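Bridier Two-Hand Gripper Kit, Bedroom Pack: a review

I bought this kit to collect bed-making and tidying data in real homes, and I have now used it long enough to have opinions that differ from the ones I had in the first week. The price was $2,627 for the pair, including the Pisville mapping software for one year. I paid for it out of my own project budget and have no tie to the seller.

What you get

Two hand-held grippers, two chargers, a padded case, a cable for each unit and a printed card with the light codes on it. The case is good. The card is small and will get lost, so take a photo of it.

Each gripper has a white plastic housing with black fingers. You hold it by a handle underneath, and the fingers open and close as you squeeze. Each unit weighs 456 grams on my kitchen scale. That sounds light until you have held two of them out over a mattress for a full session. My forearms complained for the first few days and then got used to it.

Setup

The first pairing took me most of an afternoon, and the instructions were to blame. They tell you to start the software before the grippers. Do it the other way around. Once I did, pairing was quick and has stayed that way.

You also need to run a slow sweep of each room before you start work. Large pale walls are hard on tracking in every system I have tried, and bedrooms are mostly pale wall. Bridier suggests keeping something with texture in view, such as clothes on a shelf or a padded headboard, and that advice is sound.
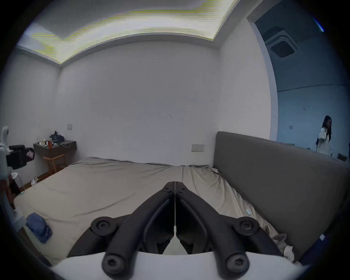
Working on fabric

Sheets are the reason to buy this pack, and the grippers do well on them. The fingers close down to a narrow tip, so you can pinch one fold of a fitted sheet and leave the layer under it alone. Pulling a corner over the mattress edge takes two hands and some patience. I missed it often at the start and rarely do now.

Thin cotton is the easiest. Anything stretchy slides a little before the fingers hold, and you learn to take a bigger bite. Towels and shirts are no trouble. Cards, wrappers and other flat things lying on a sheet are slow going, and I ended up pushing them against a fold first and picking them up from there.

The open jaw is wide enough for a cup. I would not trust it with a full one.

Reaching the far side of a bed that stands against a wall is the real weak spot. The housing is bulky, and when you try to tuck fabric down between mattress and wall, the body of the gripper touches before the fingers get deep enough. The same goes for the gap by the headboard. I use one gripper to lift and the other to push, which works but adds time to every take.
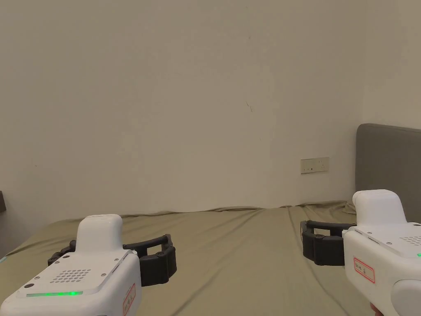
I tried the older Rutkowska grippers for the same job last year, and they were slimmer and got into gaps better. They also dropped their connection so often that I gave up on them. In 852 recorded takes with the Bridier pair I have lost 2 to a dropped connection, both on the same morning in July, and a restart fixed it.

The lights are useful. Green is easy to notice even when you are looking past the grippers at the work. I put my own labels on each unit for left and right and would suggest doing that on day one. I mixed mine up once and had to redo a whole session.

Support and spares

Spare fingers come through Cernside, which handles parts and repairs. I ordered one set and it came fast – the screws were missing, and a second packet followed after one email. The old screws would have done fine anyway.

The Pisville software is plain and does what it says. Uploads are slow. Renaming a batch of takes means opening them one at a time, and I hope they fix that soon.

Should you buy it?

If your work is mainly fabric on beds, sofas or tables, yes. If you spend your days reaching into drawers or narrow shelves, try to borrow a pair first, as the size of the housing will bother you. I plan to keep mine and renew the software for another year, though I will be asking about the batch renaming before I pay.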